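Robots take over cup handling at Wellura, and the staff learn new work

DERWOOD, September 9, 2018 - The housewares company Wellura has started to use robot arms in its sample room in Derwood. The arms pick up mugs and cups one by one, a job which seven employees did by hand until July. 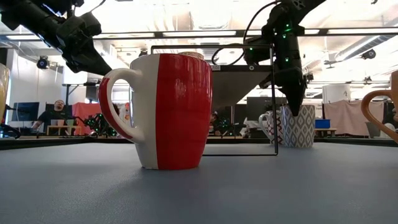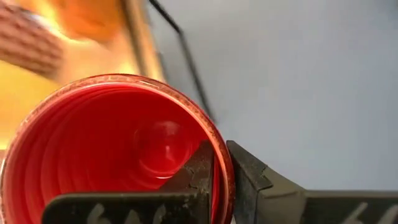 Mugs on the table, and a red plastic cup held at the rim.

New tasks for the team

All seven people keep their jobs, the company says. They now prepare the tables, watch the arms and write down every failed grip. "My wrists are thankful, but my eyes get tired," said Lewis Dow, who worked 11 years in the room. He would like more breaks from the monitor - the management has promised an answer.

The training took 10 days and was given by the supplier, Modanetti.

Contact the newsroom | © 2018 Figueroa Business News | Back to top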